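Which edition of a jazz bassist's biography should I order?
Posted by Lomine, 15/01/2022

I'm looking for the Zodell Press life of the bassist Murín. There are 2 editions: an 850-page hardcover and a shorter paperback. The hardcover costs 45 dollars, and I can't find out what the paperback leaves out. I mostly want the discography and the chapters on his trio years. The interviews matter less to me. I'd need it by February for a reading group.

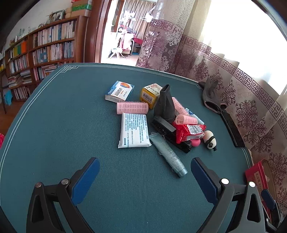
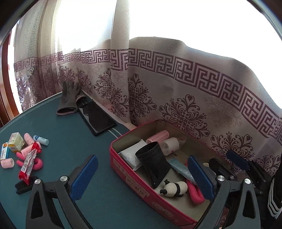 verasitz_reader
Get the hardcover if the discography is what you're after. The paperback has a list of albums and that's it - no session dates, no sidemen, no unissued takes. The trio chapters are the same in both as far as I could tell, apart from the notes, which were trimmed. The index is better in the hardcover too.

lowend
I only own the paperback and liked it fine. Print is small.

tapehiss
Check your library first. Mine got the hardcover through interlibrary loan in 3 weeks, and I copied the discography pages I needed. One thing to watch for - early hardcovers have two live dates swapped in the trio section. There was a correction slip, but used copies often don't have it anymore.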